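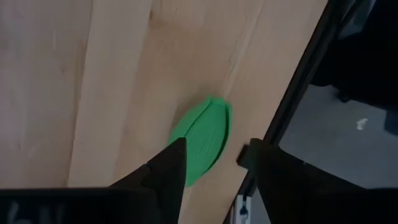
Equipment > Handling > Two-finger grippers > Demonstrations

Harms two-finger gripper: see it at Dodberg

The Harms gripper can be seen working at our Dodberg showroom during the February open days. It is fitted to an arm beside a wooden table and picks up light, awkwardly shaped items one at a time. A wrist camera comes as standard.

Demonstrations start at 2 pm and last until 5 pm. Groups are limited to seven – please book ahead. Visitors may bring two items of their own to try, provided they are dry and clean.

Prices are given on request.

Last updated: February

Related items
Istlow bench mount
Rerkunska spare finger set
Harms wrist camera cable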